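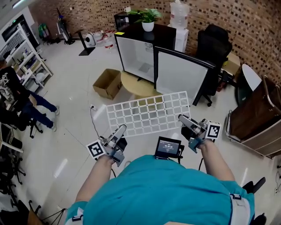

A white plastic grid panel, the sort that takes soap and a soft brush.

Plastic grids, racks and trays - quick clean

Filed under: bathroom, utility. Updated 2021-03-29

Doing the spring round early this year so these are straight off my list, sorry for the scrappy order.

Light diffuser grids first. Power off, let the bulb cool, lift it up and out. Don't bend it. Old ones snap at the corners, mine went in February and a new one was 16 quid.

Hoover both sides with the brush end before any water goes near it. Wet dust turns to paste and you'll be picking it out of the holes with a cotton bud till teatime.

Then the bath. Warm water, not hot, squirt of washing up liquid. 24 minutes is what I give it, an old timer setting I never changed. Swish, turn over, swish again. Soft brush, the washing-up sort. No scouring pads, they scratch and the scratches hold dirt.

Yellowed? That's age, not muck. Bicarb paste helps a bit. Bleach made mine worse.

Greasy ones from near the cooker: about 300 ml of white vinegar in the bowl, rinse well after. Never vinegar and bleach together!!

Drying. Stand it on edge on a towel, lean it on the tiles, turn it once. Flat on the floor leaves water in every sqaure.

Fridge shelves and dish racks, same again. Limescale on the rack feet, wrap in kitchen roll soaked in vinegar, leave overnight.

Drawer trays - crumbs out first, obviously. I forget every time.

Cutting a grid down to size: side snips, one bar at a time, goggles on. File the stubs or they catch your sleeve.

Flynn Cartwright wrote in to say an old toothbrush with the head bent over a kettle gets in the corners. Tried it, works, mind the steam.

Grouting next week if I get the time.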